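Looking After One Hand Gripper: Gallery
Notes by Niamh Scanlon. Gripper on loan from the Stallness workshop.
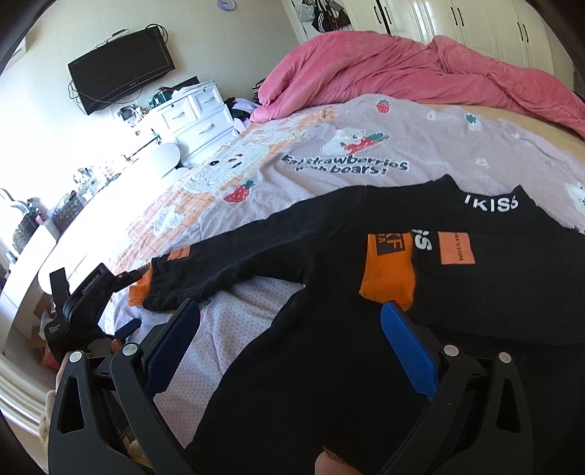 How often do the grip pads on a hand-held gripper need changing?

When they stop holding cloth, and you find that out with a piece of cloth. The Stallness sheet gives 3450 closes per pair. I have no idea how they got that number, and when I asked, nobody at the workshop could tell me either. I change mine when a sleeve slides out under a normal squeeze.

Captions for the picture, and for the parts of the job it touches on:

Pads. Blue, textured, one to a finger, facing each other across black fabric. The texture is what you are paying for, so look at it before you look at anything else. Lint packs into it, and a packed pad feels a lot like a worn one. I suspect plenty of pads get thrown out when all they needed was a stiff dry brush. Brush first, test, and only then open the spares bag.

Cleaning. Kavanagh sells a wipe for this. I used it for a month next to plain dish soap on a damp rag and could not tell the two pads apart. Let them dry fully whichever one you believe in. Keep fabric softener well away from them.

Linkage arms. Thick matte black plastic with a long triangular cutout in each. Dust gets in there and it does no harm that I have ever found. What matters is the pivots. Hold the body still and try to rock each arm sideways. A little give is normal. If one side rocks more than the other, the pads will meet crooked and you will blame the pads.

Rivets. Silver, and not meant to be opened. Aurélien Hoarau drilled one out in December to cure a stiff arm, fitted a small bolt in its place, and got an arm that was loose by lunchtime. He still says the idea was sound. I would send it back to the workshop. A drop of light dry lubricant is as far as I go, and I keep it off the pads.

Camera mount. Black, on the left side, with GoPro printed on the label on top. Check the mount for movement every time you pick the gripper up. The Flotden guide wants it checked every 26 hours of use, which assumes somebody is keeping a log of hours. I have yet to meet that person. Wiggle it with a thumb. If it shifts, tighten it and do your alignment over again, even if the picture still looks fine to you.

Test cloth. Thick printed tops are a decent test and a poor first one. Raised lettering and patches can give a pad something extra to bite on, and a tired pair will pass. I start on a plain thin T-shirt: 9 pinches in different spots, lift, hold for a count of five, set down. Any slip and I brush the pads and run it again. A second failure gets new pads.

Fitting new ones. Change both sides together. Clala makes a pad that is sold as a straight swap, and mine sat slightly proud at the tip until I trimmed it. Peel the old adhesive off completely, press the new pad down from the middle outward, and leave it overnight with the fingers open. The packet says an hour. I tried the hour once and had a pad stuck to a sock.

Storage. Fingers apart, out of direct sun, nothing stacked on the arms.

Corrections are welcome, particularly from anyone who can show me where 3450 came from.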